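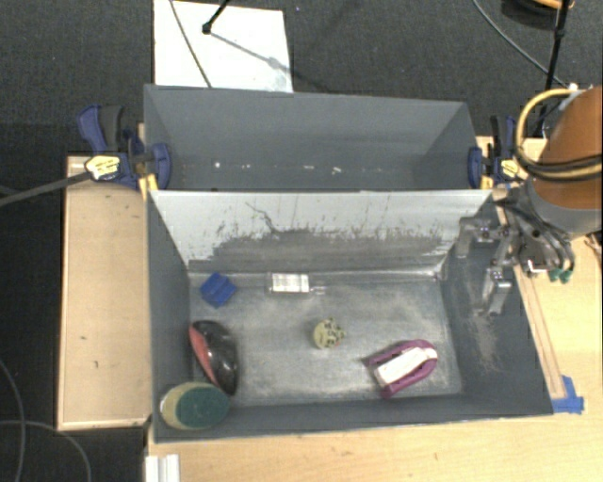
The visitors at Trirkero's open day in Markthorpe, on July 5, 2018, stood very close to the table, closer than I would expect in a robot laboratory. On the table are two gray bins, held with blue and black clamps. The task sounds easy: the arm must take things from one bin and put them in the other.

A child could do it in a minute. For the arm, every object is a separate question. A sponge gives way when it is pressed, a clear package can confuse a camera, and a glossy black curved thing shows reflections in place of edges. The walls of the front bin are scratched and rubbed, and I liked this more than the clean posters in the corridor.

The team told us that the arm made 1,322 attempts in the spring, and that it needs around 40 seconds for a difficult one. They will bring a second arm to Surkbridge in December. Several guests asked if it could sort their kitchen drawers. The engineers answered politely that drawers come later.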